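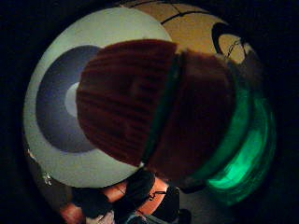

图1 夹爪相机鱼眼视角,近距离物体互相遮挡

第11讲 从鱼眼画面到夹爪轨迹:感知前端怎么写

先说作业的事。上周的Prirnau环境有几位同学没装上,多半是编译选项里把鱼眼模型关掉了,重新打开再编一遍就行。还是不行的,下课把报错整段贴给我,别只截最后一行(最后一行几乎永远是“编译失败”,我真看不出什么)。

今天讲手持夹爪上那颗相机的数据进来以后,软件前端要做哪些事。内容比较碎,我按数据流的顺序走,中间会跳到规划那边去一下,大家跟着就好。

一、掩膜和去畸变

鱼眼镜头的有效成像区是一个圆,外面那一圈黑的没有信息,但特征提取器可不知道!它特别喜欢圆和黑边的交界,那里梯度大,又稳定,每一帧都在同一个位置。结果就是你得到一大堆“永远不动”的特征点,里程计高高兴兴地告诉你相机没动过。我第一次跑Rullstead那批数据就栽在这儿,轨迹缩成一小团,我还去查了半天时间戳。

所以第一步永远是圆形掩膜。圆心别想当然取图像中心,要标定出来,半径再往里收一点,边缘那一带又暗又糊,留着害处比好处多。夹爪手指如果会进画面,也要单独做掩膜,而且要跟着开合量变。

去畸变要不要做?看下游。做特征匹配的话我倾向于不做,直接在原图上提点,再用鱼眼投影模型把像素变成单位方向向量,后面的几何全在球面上算。做语义分割的话,模型如果是拿普通透视图训练的,那还是切几块虚拟透视图喂进去比较稳。整张拉平是最不推荐的,边上拉得不成样子,插值把噪声也一起放大了。

二、近距离和遮挡

回头看图1。浅色圆盘里有一个灰紫色的环,右边被深红棕色的东西挡住了,只露出左边一部分。人一眼就能把环在脑子里补圆,检测器可不一定。它可能给你一个框,框的中心落在露出来的那部分上,跟环真正的中心差出一截。你拿这个中心去做抓取规划,夹爪就偏着下去了。

我的做法是检测之后加一步拟合:对环的可见边缘拟合椭圆,中心用拟合出来的,同时把可见弧长占整圈的比例算出来当置信度传下去。注意,在原始鱼眼图上,靠近边缘的圆投影出来连椭圆都不算,弯得挺厉害,所以要先投到局部切平面上再拟合。代码在Prirnau的fit_local那个函数里,参数我故意没调好,留给你们自己玩。

另外,近处失焦的东西,分割边界会飘。边界像素的梯度方向还能信,位置就别太信了。给误差协方差的时候,沿法线方向放大一些,别偷懒给一个各向同性的数字。

三、状态估计:谁在动

先看一帧,顺便想想里程计会从哪儿取点。

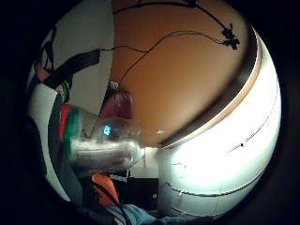
有同学在课程论坛上留言说,既然有惯性测量单元,画面质量差的时候把视觉整个关掉,靠惯性硬撑过去不就行了?

撑一小会儿可以,撑久了不行。加速度要积两次分才到位置,零偏差一点点,误差就按时间的平方往上长。夹爪这种任务,末端偏出去一点就抓空了。比较好的办法是让视觉的权重连续地降下来,别做成开关。开关式的切换会在轨迹上留下台阶,后面训练策略网络的时候,它会很认真地把台阶也学进去。

图2里能用的东西其实分成两类。橙色的弧面和它下缘那条浅色的边,还有后面的米白色墙,这些可以先当静态背景的候选。弧面上的黑色线缆就要小心,线缆是细长的,沿着线的方向滑来滑去,描述子看着都差不多,典型的孔径问题。手、布料、带子,默认按可能会动的处理。右下那片白得发亮的面,中间几乎是纯白,提不出几个可靠的点,硬提出来的多半是噪声。

橙色面这么大,纹理又这么少,均匀取点是取不满的。我一般在球面上分格子,每格限一个上限,不强求下限。有人喜欢把阈值一路降到每格都有点为止,别这样,宁可少。

动静怎么区分呢?三步:先用陀螺仪预测旋转,把旋转补偿掉;剩下的光流做极线检验;检验不过的点打上标签,连续几帧都不过就踢掉。注意是先补旋转!手持的东西转起来很快,不补的话平移那点信号全淹了。

四、时间对齐

这部分很枯燥,但Castaño实验课上大家掉坑最多的就是它。相机时间戳打在曝光开始、曝光中点还是驱动收到数据的时刻,差别可大了。我们课上这套设备,从曝光中点到驱动收到大约22毫秒,你如果把收到的时刻当成曝光时刻,手一快,位姿就整体落后。

查的办法很土:拿着夹爪来回晃,把陀螺仪的角速度和视觉算出来的角速度画在一张图上,做互相关,找峰值。峰值不在零点,偏多少就补多少。夹爪开合编码器也要这么来一遍,别以为它和相机走同一个时钟。

晃的时候记得几个轴都晃到,只晃一个轴的话,另外两个轴的外参旋转误差会混进来,峰会变得又矮又宽。

五、曝光、模糊和筛帧

Foston那个筛帧脚本大家应该都拿到了。上次演示的序列一共1,015帧,按默认阈值筛完剩501帧。有人一看就急了,说扔掉一半多!先别急着改阈值,去看看扔的是什么。脚本里有三项得分,模糊、过曝面积、有效特征数,默认是任何一项不及格就扔,对定位来说太严格了。

模糊分数不要整张图算一个。画面里常常一部分糊一部分清楚,取平均等于两头都冤枉。分块算,然后把坏块掩掉,整帧留着。过曝也一样,按块掩。

还有小光源。

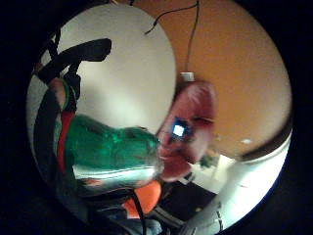
图3 脸部运动模糊,眼睛附近的蓝白亮点轮廓相对清晰

脸是糊的,那个小亮点的轮廓反而比周围皮肤利落,外面还带一圈淡淡的蓝晕。如果你的模糊检测是拉普拉斯方差,它所在的那一块很可能拿个高分,于是脚本得意地告诉你“清晰”。解决办法是算分之前先把接近饱和的像素连同外面几个像素一起抠掉,再算方差。小亮点也别拿来当特征点,会亮的东西往往也会灭、会动、会反射到别处去。

还有一条规矩:凡是画面里有人脸的帧,进共享目录之前都过一遍打码,打码区域同时并进特征掩膜。顺序别反,先打码后提点的话,马赛克的方格角点会被当成非常漂亮的角点(见过的都懂)。

六、交给规划那边什么

最后跳一步。前端输出给规划器的,至少要有末端位姿、位姿协方差、夹爪开合量,还有一个“这段能不能信”的标志。很多同学只给位姿,规划器那头就只能全信。协方差给得老实一点,规划器在没把握的地方会自己走慢、多留余量,你就不用在后面写一堆特判。

坐标系请统一用夹爪指尖中点,x朝前。相机系的轨迹不收!上次有两组交的是相机系,回放的时候夹爪绕着目标画圈。

作业

把图1那类遮挡情形下的环中心估出来,画出可见弧长比例和中心误差的关系,曲线难看没关系,讲清楚为什么难看。

改Foston脚本,把整帧筛选改成分块掩膜,比较改前改后的轨迹,至少挑一段你觉得变差的地方分析。

选做:在互相关里加上外参旋转一起估。初值给得太离谱会不收敛,自己想办法。

周日晚上之前传到课程目录,文件夹名写组号,别写“最终版”。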